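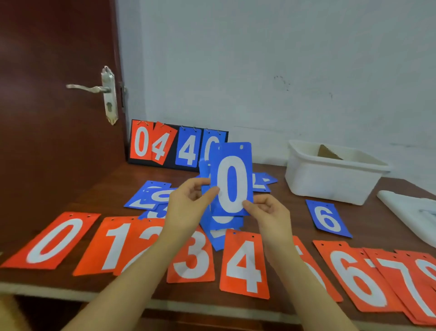
News > Club News > Racing
Results Calendar Join Kit Contact

Isville Wheelers, January 2024

Quick one before the printer deadline. Cyclocross first. Linolberg course was brutal, frozen ruts on the top section and then slop by the pond. Aaliyah Landry 2nd in the women's race, nine seconds back after a dropped chain on the last lap. Best result for the club in that series so far. Karine Després held on for 18th in her first race back after the collarbone. Good to see her out.

Tanner Dufour DNF. Two flats, one spare wheel. Enough said.

Men's masters: Amrit Morin led for most of it, got caught on the run-up, finished fourth. Says his legs were gone by the barriers. He'll be back for the Grewal round, same bike, hopefully diferent tires.

Road stuff. The Zornholm Classic is on for March, entries open now and they go fast. Course is the old one with the climb in twice, finish by the feed mill. Prize fund is $3000 this year, split evenly between the men's and women's fields. If you want to ride in club colors you need your license number to Marisol Zamora before you enter, not after. Last year was a mess.

Winter rides still leaving from the library lot at 9. Two groups, fast one and social one. Fenders please, and lights front and back even if it looks bright out.

Kit order closes end of the month. Long sleeve jerseys run small, go up a size. No more vests untill spring.

Turbo sessions: same time, bring a towel and your own front wheel block, we're short.

Linolberg photos are with Karine if you want copies.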